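Home Forums Help Desk Rules & Officiating Youth & Rec Log in

Offside in a small-sided rec league – does a rebound off the keeper reset it?

Posted by Gudberg_U12_coach

Hello everyone, and thanks in advance for putting up with a long post. I coach an under-12 team in the Gudberg rec league, and I've had the same argument with two different referees since September, so I'd love to hear from people who know the rules better than I do. I played as a kid and I've watched soccer my whole life, but it turns out watching and explaining are two very different skills when there are parents standing behind you with coffee.

So, the play. We were down a goal with a few minutes left. My left winger took a shot from just inside the area. At the moment she hit it, my striker was standing well past the last defender, maybe two steps from the goal line, off to the side and not in anyone's way. The keeper dove, got a hand to it, and the ball bounced right out to my striker, who tapped it in. Big celebration, kids piling on each other, and then the flag went up. Offside, no goal.

My understanding was always that once the other team touches the ball, everything starts over. The keeper clearly touched it. She even tried to catch it! The referee was very polite and told me that a save doesn't count, and then the kickoff for the next game was coming up and we had to clear the field. 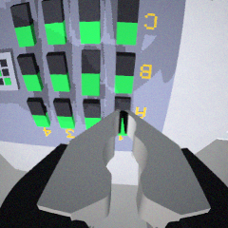 Control panel with green and gray buttons, with a gripper at the lower edge.

A couple of details in case they matter. We play 9 v 9 on a smaller field, and our league handbook says we follow the regular laws "except where noted," and there is nothing noted about offside. We don't use a build-out line at this age. The striker didn't move toward the keeper or wave her arms or anything like that – she was just standing there, probably thinking about lunch.

Was the call right? And if so, how do I explain it to a group of eleven-year-olds without losing them after the first sentence?

Posted by valdovinos_fc_mom

Our league does it the way you said, if the keeper touches it you're onside. At least that's how it was with my son's team and they never called it. I think your ref got it wrong. Might be worth emailing the league.

Posted by touchline_retired
Member – 3,145 posts

Oh, I have a soft spot for this one, because I got it wrong myself in my very first season with a whistle and I still remember the coach's face. I'm afraid the referee was right, and I'm sorry about the goal, because it sounds like a lovely bit of hustle from your winger.

With respect to the poster before me, a keeper's touch on its own doesn't do it. The law makes a difference between an opponent who deliberately plays the ball and an opponent who makes a save. If a defender has time and control and plays the ball on purpose, even badly, then yes, your striker can usually go get it with no offense. A save is treated separately. If a player stops the ball, or tries to stop it, when it's going into the goal or very close to it, that touch doesn't wipe out the offside position. It doesn't matter that she meant to catch it. Diving for a shot is about as deliberate as anything gets, which is why so many folks get tangled up on the word.

The position is judged at the moment your winger struck the ball. Your striker was nearer the goal line than both the ball and the second-to-last opponent at that moment (I'm assuming the ball was behind her, from how you tell it), so she was in an offside position. Standing there is perfectly legal. The offense came when she played the rebound, and the law calls that gaining an advantage. Same answer if the ball had come back off the post, by the way, or off a defender who just happened to be in the road.

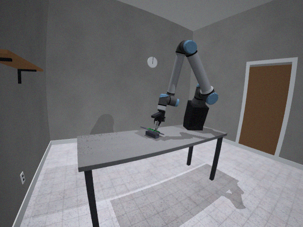
Now for the eleven-year-olds, and this is the part I enjoy. I used to do it as a walk-through at half speed. Put a keeper in goal, one defender near the penalty spot, and two attackers. Have one attacker shoot gently, and yell "freeze!" the second her foot meets the ball. Everybody looks around. Where's the second attacker? If she's past the defender and past the ball, she's out of the play until something new happens. Then let the keeper knock it down and ask whether the second attacker can go. They'll all shout yes the first time. Run it again with the striker starting level with the defender and following the shot in, and let her score. Level is onside, and kids are usually thrilled to hear that.

I'd give it five minutes at the start of two or three practices and leave it alone after that. The one phrase I'd have them remember is "follow it in, don't wait for it." A striker who starts level and sprints when the shot goes off will get to most of those rebounds anyway, and she'll be onside when she does.

One more thing for you, coach. What gets argued over at the higher levels is whether a defender's touch was a deliberate play or a deflection, and even experienced referees see those differently. So if a defender stretches for a pass and it skids off her toe to your striker, be gentle with whoever is holding the whistle, who may well be fifteen years old. A keeper saving a shot on goal is one of the easier ones.

Posted by Gudberg_U12_coach

Thank you both so much! I had honestly never heard the part about the save, and now I feel like I owe somebody an apology (I was polite, but I did do the thing with my arms). We tried the freeze game this evening and it went over very well, except that they now want to yell "freeze" at everything, including me while I was carrying the goals back to the shed. My striker asked if she could stand level and lean forward. I told her I'd find out – does leaning count?

Posted by touchline_retired
Member – 3,145 posts

It does, I'm sorry to say! Head, body and feet all count, and arms and hands don't. Tell her she can lean with her hands as much as she likes.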